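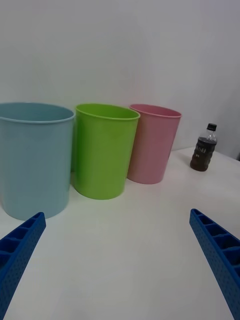
I've come around to the idea that every town should let people throw things away slowly. My town, Iseck, went the other way in March. We used to have a drop-off yard out past the feed store, open till 8 at night, and you could stand there as long as you liked deciding whether a lamp was scrap metal or somebody's next lamp. Now it's curbside pickup, everything in one cart, lid down, gone by breakfast.

And yes, it's easier! I'm not going to pretend I miss loading the trunk in the rain. But I threw out more in the first two months than I did all last year, and I bet I'm not the only one. When you have to carry a thing somewhere and put it down with your own hands, you think about it a little. (I once drove a perfectly good waffle iron home again. Still works, still sticks.)

The town says the new system saves each household 20 minutes a week. Fine, but I liked those minutes. I ran into people. I got a bookcase out of it, and a bad haircut recommendation. My bill went up to about 230 dollars a year too, and I'd grumble less about that if the old yard had stayed open even one morning a week for those of us who want it.

Over in Lorer they kept both, the carts and the yard, and my sister-in-law tells me the yard is packed every weekend. So somebody likes it. I'd like ours back, please, even with the potholes.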